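The flour that stays in the valley

2022-10-27

The mill at Durnance starts at a quarter past five in the morning, and the miller prefers that visitors come later. "Before eight I am not polite," she says. When I arrive it is almost nine, the first rye of the day is already in sacks, and she is sitting on the steps with a cup of tea and a piece of dry bread. It is her own bread, from her own flour, and it is four days old. She says that on the fourth day you learn what a flour is worth.

She took over the mill 14 years ago. Before that she worked in the office of a seed merchant in Lammers, where she wrote invoices and answered the telephone. She had no family in milling and no training. The old miller was looking for somebody to do his accounts one afternoon a week, and she came for that.

"I did his books in the room over the stones," she says. "The whole table was shaking, and my numbers were shaking also. After some weeks I could hear when the stones were too close. I went down and told him, and he was quite angry, but he looked and it was so. From that day he began to teach me."

The teaching lasted three winters. He did not explain much. He let her put her hand under the spout and feel the meal between thumb and finger, and then he asked if it was good. If she said yes when it was not good, he went away and left her to mill the whole sack, and she had to eat bread from it for a week.

Growing for the mill

When she started alone, almost all the grain came from outside the valley, in a lorry, and it was the same grain as everywhere. Today she buys from 12 farms, and the most distant of them is on the other side of Urnow. This change was slow. The farmers had reasons to be careful, because the old kinds of wheat give less per field and they fall over in heavy rain.

"I could not ask them to be poor for my sake," she says. "So I said, give me one corner of one field, the corner where you always lose money. I will pay for the corner, whether something grows on it or not. Two farmers agreed. One of them did it, I think, only to make me stop coming to his kitchen."

The first harvest was bad and the second one was worse. In the third year the summer was very dry, and the short modern wheat turned yellow in the ear, while the tall wheat in the corners stayed green for two weeks longer. The neighbours could see this from the road. She says this did more for her than all her talking.

I ask her about the price. Her flour costs more than double what one pays in the supermarket, and I say that I know people in the valley who would like to buy it and cannot. She is silent for a moment. She does not like the question, but she does not avoid it.

"It is true. I have no good answer. I sell the broken sacks and the end of each batch cheaply at the door, and people know it. But if I sell everything so, then I close, and after me comes a holiday flat. I have seen the drawings for the holiday flat. It had a glass floor."

Water and paper

The mill still uses the river for one pair of stones. The other pair runs on electricity, and she has no romantic feelings about this. In a dry summer the wheel may stand still from July until the first autumn rain, and the bakers want their flour also in August.

What costs her the most strength is the paper. She has to report the height of the water, the noise, the dust, and the number of eels that pass the grating. Her permit has the number 3149, which she can say in her sleep, and it must be renewed again this winter. I ask if she finds the rules wrong. She shakes her head.

"Each rule alone is right. I want that the eels live. I want that I do not breathe dust. But all the rules together make a second job, and this second job is written for a factory with an office. I was lucky, I come from an office."

She sells most of her flour under the name Restik, after the stream that feeds the mill pond. The bag is plain brown, with the name and the date of milling. A designer once offered her a drawing of a wheel and some ears of corn, and she refused it politely. She thinks the date is more useful, and she advises people to use the wholemeal within two months and to keep it cold.

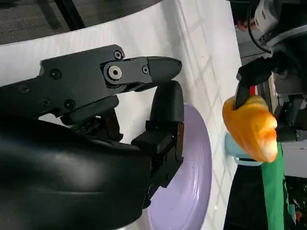

What comes after her

She is 58, and dressing the stones is becoming hard. Twice a year the upper stone must be lifted and turned, and the grooves cut again by hand with a steel pick. It takes four days for each pair. After it her wrists hurt for a week, and she cannot hold a full kettle.

There is a young man from Lammers who comes on his free days. He studied something with forests and did not finish it. She does not call him her pupil, and he does not call himself so either. Last month she let him mill a batch of spelt alone, and she stayed in the house with the window open and listened.

"He was too fast," she says. "The stones were getting warm, I could smell it from the kitchen. I stood up to go, and then I heard that he made it slower. So I sat down again."

I want to know if she has told him that this was good. She looks at me with some surprise and says that he got the flour to take home.

Then she stands up and brushes the crumbs from her apron for the hens. The lorry from the bakery comes at ten, and there are still sacks to be sewn.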